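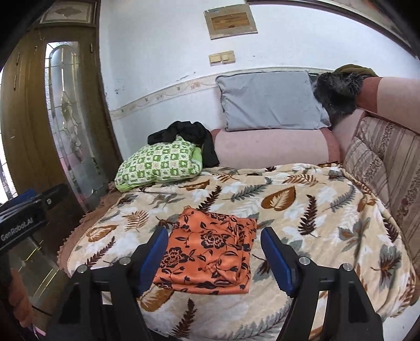

O Mararlow aprende a pegar em tecidos dentro de casas habitadas, com tudo o que as casas habitadas têm por cima das camas, e é esse o resultado que a Cusuris torna hoje público, 25 de junho de 2022, em Branby. Sou a Neema Rugemalira, coordeno o grupo de manipulação e pediram-me que escrevesse eu o comunicado, por isso vai à minha maneira. O problema explica-se depressa com um pano cor de laranja, dobrado, estampado com rosas pretas, pousado numa manta cheia de folhas em forma de coração e frondes de feto. Qualquer pessoa vê onde acaba um e começa o outro. Um modelo treinado em mesas lisas atrapalha-se: vai atrás de uma folha da manta, aperta a manta e levanta a manta, todo contente. Durante muito tempo foi mais ou menos isto que o nosso fez!

**Cusuris apresenta o Mararlow, um método para ensinar robôs a pegar em tecidos sobre fundos estampados**

O que fizemos foi mudar a pergunta que o modelo tem de responder. Os métodos que usávamos começavam por separar o objeto do fundo, desenhando-lhe um contorno, e só depois escolhiam o ponto de pega. Com estampado em cima de estampado, o contorno saía torto e o resto ia atrás. O Mararlow dispensa esse contorno. Aprende com demonstrações feitas à mão, com uma pinça que a pessoa segura e que leva uma câmara, e aproveita o que acontece à imagem nos instantes antes de as garras fecharem: quando nos aproximamos, uma dobra ou uma borda levantada desloca-se de maneira diferente do desenho impresso no tecido de baixo. A diferença é pequena (num pano fino, é mesmo muito pequena), mas está lá, e uma rede treinada para a procurar encontra-a com bastante regularidade.

A ideia é da Atieno Odera, que andava a trabalhar noutra coisa, a estimativa de espessura de toalhas, e reparou que o erro do modelo dela baixava sempre que a aproximação era lenta e ligeiramente oblíqua. Passámos meses a discutir se aquilo era um efeito real ou um vício dos dados. Em novembro repetimos tudo com uma recolha nova, feita por pessoas que não sabiam o que andávamos à procura, e o efeito manteve-se. Foi aí que o projeto ganhou nome e orçamento – pouco orçamento, mas enfim.

**Os dados**

O conjunto reúne 2.245 demonstrações gravadas em quartos e salas de casas particulares de Branby e arredores. Pedimos a quem nos abriu a porta que não arrumasse nada, o que custou mais a aceitar do que eu esperava! Queríamos almofadas, roupa pousada, mantas com história, golas de pelo, o que houvesse. Cada demonstração é curta: aproximar, fechar, levantar, pousar. Gravámos tecidos dobrados e tecidos amarrotados, em fundos lisos e em fundos muito carregados, e anotámos à parte a direção da aproximação, que acabou por ser a variável mais útil de todas.

Para o ensaio final separámos 204 demonstrações, de casas que o modelo nunca tinha visto no treino. A divisão foi feita por casa e não por gravação, insistência do Wojciech Sowa, que tratou da avaliação e que recusou duas versões anteriores do artigo por esse motivo. Tinha razão. Com a divisão por gravação os números ficavam muito mais bonitos, e o modelo estava simplesmente a reconhecer as mantas.

**O que conseguimos e o que ainda falha**

Nos fundos estampados, o Mararlow escolhe um ponto de pega aceitável com muito mais frequência do que o nosso método anterior, e a vantagem é maior precisamente onde o estampado é mais denso. Nos fundos lisos os dois ficam praticamente empatados, coisa que me deixou descansada, porque tinha medo de estarmos a ganhar de um lado e a perder do outro. O tempo de decisão, no computador que temos montado no laboratório, anda por cerca de 2 segundos. É lento. Estamos a trabalhar nisso e acho que há bastante margem na parte que junta as imagens sucessivas, que foi escrita à pressa e nota-se.

Agora as falhas, que fazem parte do comunicado por minha vontade. O método dá-se mal com tecidos pretos e felpudos, em que a textura engole as dobras. Dá-se mal também quando o tecido e o fundo são feitos do mesmo material e estão colados um ao outro, por exemplo um lençol dobrado sobre outro igual. E há um terceiro caso que ainda não percebemos bem: as rendas e os remates em croché na borda das mantas. O modelo gosta deles. Gosta demais. Quando há um remate à vista, a pontuação desse ponto sobe, talvez por ter relevo e se mexer na imagem tal como uma dobra solta. A Baiba Butkienė está a testar uma correção que penaliza as bordas contínuas e compridas, e os primeiros ensaios são animadores, embora eu prefira não prometer nada enquanto não os virmos repetidos.

Convém dizer também que avaliámos sobretudo a escolha do ponto de pega. Os ensaios com o braço a executar o movimento completo foram poucos e em condições de laboratório, com uma cama que montámos ao fundo da sala. Servem para mostrar que a cadeia funciona do princípio ao fim e não chegam para tirar conclusões sobre uso doméstico. Se alguém escrever que temos um robô que arruma quartos, vou ter de telefonar a desmentir, e não gosto nada de telefonar.

**Quem participou**

O trabalho foi feito pelo grupo de manipulação da Cusuris, com a colaboração da Pongsiri, que desenhou o protocolo de visita às casas e formou as pessoas que seguraram as pinças. A Zawadi Mushi, responsável por essa parte, resume assim a experiência: «Ao princípio toda a gente quer fazer o gesto perfeito. Nós queríamos o gesto de todos os dias, com a pinça a entrar um bocadinho de lado, como entra a mão quando se vai buscar uma camisola.» Subscrevo. As melhores gravações, para treinar, foram quase sempre as mais descontraídas.

**Acesso ao artigo e aos dados**

O artigo e o código do Mararlow podem ser pedidos ao gabinete de comunicação da Cusuris, em Branby. As gravações vão sendo disponibilizadas à medida que cada família confirma a autorização e depois de retirados os retratos, as cartas e tudo o que permita identificar a casa. Para entrevistas, falem comigo ou com a Atieno – ela explica melhor a parte da aproximação oblíqua, eu respondo às perguntas sobre as falhas. Também recebemos visitas ao laboratório, com marcação, e quem trouxer uma manta bem estampada pode pedir-nos que a experimentemos na hora.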